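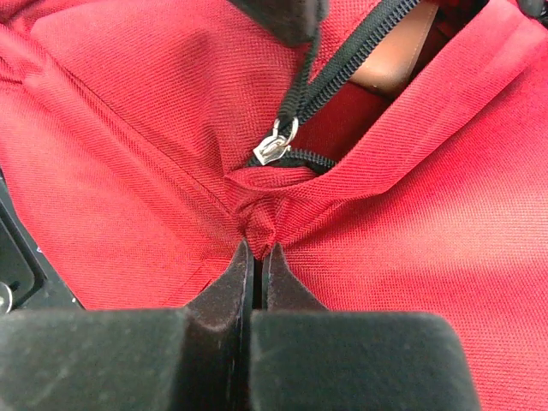
I have been on a backpack kick all July and I am not even a little bit sorry. It started with a plan to clear out the hall closet and ended with me sitting on the floor, zipping and unzipping an old red daypack like I was nine years old again. What a great thing a plain red backpack is! One big compartment, a front pocket, a couple of zipper pulls, done. You can find it in any pile of coats and you can spot it clear across a train platform.

So now it's my reading bag. The rule is simple: one paperback goes in before anything else does, and it has to be something I'd be happy to open for ten minutes while standing in a line. Water bottle next, then a sweater, then the snacks (always too many snacks). The book goes in last place if I'm sloppy about it, and then it ends up with bent corners, so I've been trying hard to be good.

First pick was an easy one. I hadn't read Roald Dahl in forever, and Charlie and the Chocolate Factory is exactly the right size for a bag - short chapters, big laughs, and you come out of it wanting candy. I read half of it on the bus to Waststead and nearly missed my stop during the Veruca Salt part.

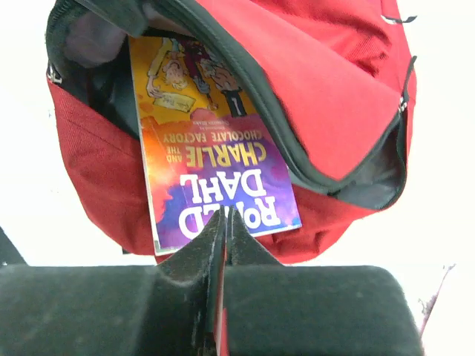
Charlie and the Chocolate Factory, going places in the red backpack.

A few things I've learned about packing books, for anyone else who hauls them around. Keep the spine against the back panel, where the bag is flattest. Open the zipper all the way, even when you're in a hurry, so the cover doesn't scrape along the teeth. And if the zipper gets stubborn on a curve, hold the fabric snug just below it and pull slowly. I used to yank, and I have lost two good bags that way.

I also weighed my usual load on the kitchen scale. A fat novel came in at 800 grams! Charlie felt like nothing at all after that. 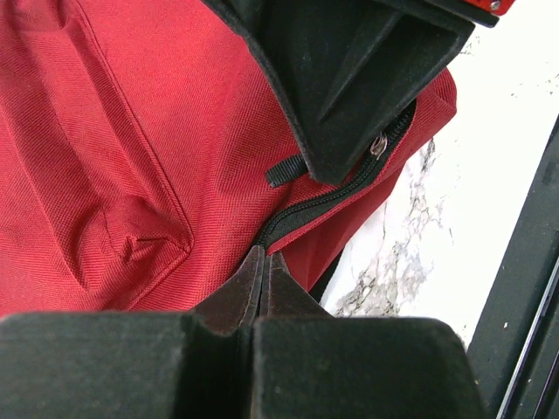

Prukutberg Paperback Club - Members' Blogs

The club's summer swap is coming up, and I can't wait. Last year the tables held up to 1,000 books and I came home with far more than I'd brought. My list for this time is short: anything funny, anything with a map in the front, and the second Vakance mystery, which I've been hunting for ages. I'll be at the door at 9 with the front pocket full of granola bars and the big compartment ready to fill. If you have a spare Vakance, come find me - I'll trade you two for it!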